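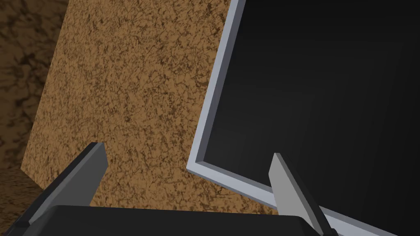 Ticket 2719
Product: Lodhi desktop scheduler
Site: Grammont branch
Status: Closed
Priority: Normal

Reported problem
Bookings entered at the front desk do not show up on the back office machine until the program is closed and opened again. Started in June after the office switched to the new router. The back office sees old bookings fine. New ones are missing, and edits to old ones are missing too. No error message on either machine.

First reply, 9:40 a.m.
Please confirm the version number on both machines (Help, then About) and tell us whether the shared folder is mapped to a drive letter or opened by its network name.

Customer reply, 10:15 a.m.
Both are on version 6. Front desk uses drive letter S. Back office has a shortcut to the network name. We have always had it that way.

Support notes
Mixed paths are allowed but not recommended. Asked the customer to map S on the back office machine and point Lodhi to it under Settings, Data Location. Customer did this and restarted. New bookings still did not appear -- same behavior as before.

Asked for the log folder from both machines. The front desk log shows normal writes. The back office log shows the refresh timer starting and then stopping after 2 tries, with this line each time:

refresh skipped, file time earlier than last read

That line means the program thinks the shared file is older than the copy it already has. Asked the customer to compare the clocks. The back office clock was more than 3 minutes ahead of the front desk. The customer set it by hand and bookings came through right away.

Update, next morning
Problem is back. The back office clock has drifted ahead again. Customer says automatic time is turned on. Checked the time settings over remote session: the machine was still set to use the old Farutia router as its time source, and that router has been unplugged. Changed it to the same time server the front desk uses and forced a sync. Both clocks now match.

Also cleared the saved copy on the back office machine (close Lodhi, delete the cache folder, open Lodhi). First start after this is slow on a large calendar. Customer was told to expect it.

Customer reply, 4:30 p.m.
Working all day. One more thing, the Itard label printer prints the booking time in 24-hour format now. Is that related?

Support notes
Not related. The label template has its own time format. Open the template, click the time field, pick the 12-hour option and save. Customer confirmed labels are correct.

Resolution
Wrong time source on back office machine. Asked the product team for a visible warning when a refresh is skipped -- at present it only goes to the log. Closed with customer's OK.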